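Grundeston Workshop Notebook
4 min read
Search entries Search Go

August 30, 2021. Tail gear and left wing rib work, Boteo trainer

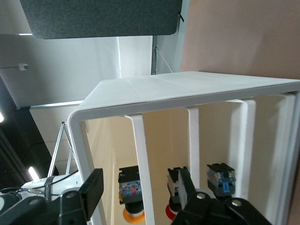

Where we are

Back on the Boteo after two weeks on other jobs. Fuselage is still on the stands with the tail at flying height. Left outer wing panel is on the trestles, leading edge down, fabric off. Remedios Montoya has the wing, I have the tail gear, Adeel Virk is on paperwork in the morning and floats between us after that.

Job sheet for the tail gear is 904. The wing is on its own sheet, 1212. Please stop writing rib hours on 904. I moved two entries across this morning and initialed them.

Tail gear

Pulled the tailwheel fork and the spring leaves. The main leaf has a crack starting at the forward bolt hole, top side, running toward the edge. Cleaned it and went over it with dye penetrant and the line is clear. Leaf is scrap. Tagged it red and put it on the reject shelf. The other two leaves came up clean, but they have taken a different set from each other, so I want to replace all three as a pack.

The old drawing calls for the pack to be clamped before the forward bolt goes in. I think whoever did this last drew the pack together with the bolt. The hole is pulled oval and there is a bright ring under the washer where it has been working. Check the bolt hole in the fuselage fitting for the same thing before the new pack goes on. I measured it across two directions and got the same figure both ways, within what I can read, but I'd like someone else to do it with their own hands.

Fork bushings are worn but in limits. Reaming them now would put us over on the pin, so I left them. Greased and bagged.

Steering springs: the left one is longer than the right at rest. No idea how long it has been like that. The pilot's note from February says she wandered left on rollout, which could be the springs or could be the cracked leaf or both. Change the springs as a pair.

Wing ribs

Remedios finished opening up the glue joints on the damaged ribs. The bad stretch is from the strut attach point outboard to the start of the aileron bay. Three ribs need new cap strips on the lower side. One needs a whole new nose section. The rest can be scarfed.

She made up test pieces from the new spruce with the Mussa resin glue and broke them in the vise. Two failed in the wood, as they should. One let go along the glue line, and you could see a dry patch where the spreader had skipped. She is going to coat both faces from now on, and wait the full open time before closing up. New test pieces are in the clamps with her initials and the batch number on the tape. Do not unclamp them early to have a look.

The old casein glue on the front spar side is powdery in places. We scraped back until it was sound. Nothing on the spar itself gave us any worry, no compression marks under the light, and the varnish is original as far as the aileron hinge.

Drag wires are coiled and labeled by bay. The labels are masking tape and the tape is already lifting, so somebody please swap them for card tags.

Rivets and small parts

Bedeleck shipped the bolts but not the castle nuts. The packing slip lists both. Adeel called and they will send the nuts separately. Until then the tail gear can be trial fitted with shop nuts painted yellow. Yellow nuts do not fly.

We have 26 of the small brass nails boxes left over from the last rebuild and they are taking up the whole lower drawer. Moving them to the back store.

Paperwork

Adeel went through the logbooks looking for the last time the spring pack was changed. There is an entry for a tailwheel tire and one for the fork, and nothing on the leaves. He also found that the weight and balance sheet in the front pocket belongs to an earlier propeller. We will have to weigh her again before she goes anywhere, so plan for the level floor to be clear. Scales need their check first.

He wants part numbers written out in full on the release forms, no ditto marks. Fair enough.

To do next

- Second measurement on the fuselage fitting hole (Remedios or Adeel)
- Order spring leaves as a full pack, and the steering springs as a pair
- Cut cap strip stock, check grain slope before ripping
- Break the new glue samples once they have had their full time
- Card tags on the drag wires
- Look at the rudder cable where it passes the last fairlead. I felt a rough spot with a rag but the light was poor and I did not mark it
- Ask the owner about fabric color before we order dope

Left the dehumidifier running in the wing bay. It read a bit high at lunch and had come down by the time I locked up.

Last updated: same day, evening, tail gear section corrected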